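Landorton 仿真互助区 > 抓取与接触

双臂卧室场景：夹爪一压书，右臂就力矩超限保护停机

Wilfredo Pascual
发表于 2019年12月13日

大家好！第一次发帖，先说一句，这个版块我从11月翻到现在，真的学到好多！

我在做一个双臂整理卧室的仿真，场景叫 Mescombe，里面有床、床头柜、台灯，还有一本平装书。任务听起来很简单：书可能出现在床头柜上，也可能出现在床垫上，右臂用夹爪去够，把它压住，拨到边沿再夹起来，左臂在旁边配合。
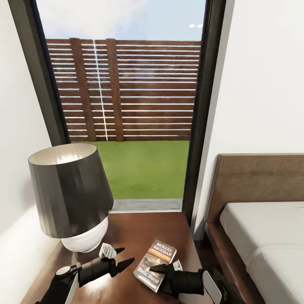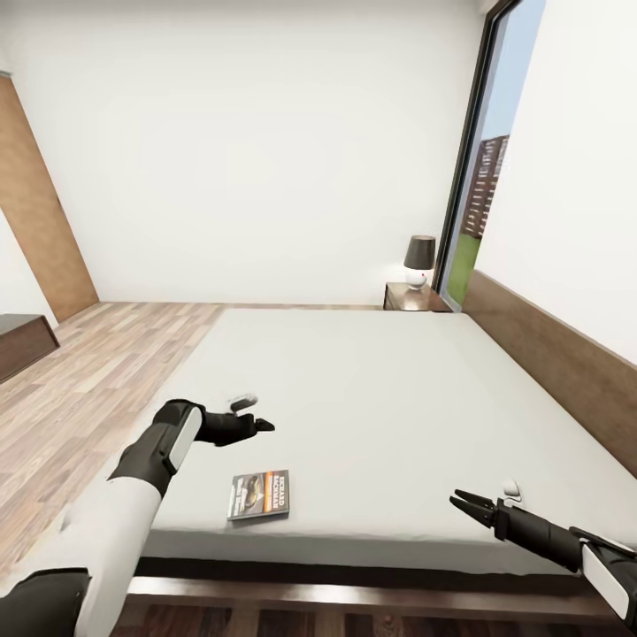 跑了183个回合，有26个出事，全是同一种：夹爪碰到封面以后，法向力一下子飙上去，右臂腕关节力矩超限，控制器触发保护停机。最吓人的几次，书直接弹飞，穿过墙不见了（第一次看到的时候我在椅子上叫出了声）。

我已经试过的：
摩擦系数调高、调低都试了，没变化。
把右臂速度减半，出事的回合少了一点，但还是有。
换成一个同样大小的方块，一次都没出过事！

所以我怀疑跟书的模型有关，可是书在床垫上的时候几乎不出问题，绝大多数都发生在床头柜上。这就把我绕晕了。我们之后要把同一套控制器搬到真机上，所以不想随便把保护阈值调大混过去。有没有人遇到过？

Mylene Dumlao

这个问题太好玩了，我去年卡过整整一个星期，看到标题就忍不住点进来！

先回答你最后那句：阈值千万别动。保护停机是在替你干活，它报的是真毛病。

我猜你是两件事叠在一起。

一是书的碰撞体。平装书太薄，很多人直接拿显示网格自动生成凸包，出来的东西又薄又歪，边角还会往下探一点。放到硬桌面上，初始状态就已经和桌面有穿透了，求解器一直在往外推。这时候夹爪再从上面一压，两边的接触同时要把书挤出去，力就爆了。床垫那边你多半设了比较软的接触参数，穿透被慢慢吸收掉，所以看不出来。方块够厚，自然也没事。

检查方法：把两条手臂都挪开，只留书和床头柜，空跑几秒，把接触深度打出来。如果书在没人碰它的时候就自己抖，或者慢慢转，那就是它了。

改法也不难，碰撞体换成一个规规矩矩的长方体，比显示网格厚一丁点，生成的时候离桌面留一点缝，让它自己落下去。书斜着摆完全没关系，绕竖直轴转多少度都行，别让它有俯仰就好。

二是你的控制方式。你写的是“压住”，我猜末端目标点给到了桌面以下，用纯位置控制往下顶？纯位置控制遇到硬桌面就会一直加力。加一层导纳，或者最起码给下压方向设一个力的上限，碰到了就停。这一步一定要做，仿真里书飞了重开就行，真机上顶着桌子不松，坏的是减速器，旁边有人的话更不是闹着玩的。

另外物理步长缩到原来的四分之一试试看，子步数加到5。会慢一些，不过查问题的时候很值！

查完记得回来说一声，我超想知道空跑的结果。

Masano

换个引擎试试，我这边没这毛病。

Wilfredo Pascual

@Mylene Dumlao 中了！！空跑的时候书真的自己在转，很慢，我之前手臂一直挡着完全没注意到。打出来一看，一个角从一开始就埋在桌面里。

碰撞体换成长方体以后，同样那批出事的初始状态重放了一遍，只剩4个还会停机，而且书再也没有飞出去过。剩下的我看了日志，就是你说的第二条，目标点确实给在桌面以下，我当时想着“多压一点稳当”，唉。

导纳那层今晚开始写，下压方向的上限我打算先设得很保守，跑通了再一点点往上放。步长也改了，慢是真慢，但曲线漂亮多了！

@Masano 谢谢，暂时换不了，整个项目的资产都在这边。

Mylene Dumlao

太棒了！！写导纳的时候留意一下滤波，力信号没滤过就直接喂进去，末端会在桌面上哒哒哒地跳。还有保护停机以后的恢复流程也顺手测一下：先让夹爪沿来的方向退开，再清故障。我见过一清故障手臂就接着往下压的，因为旧目标还留在那里没清掉。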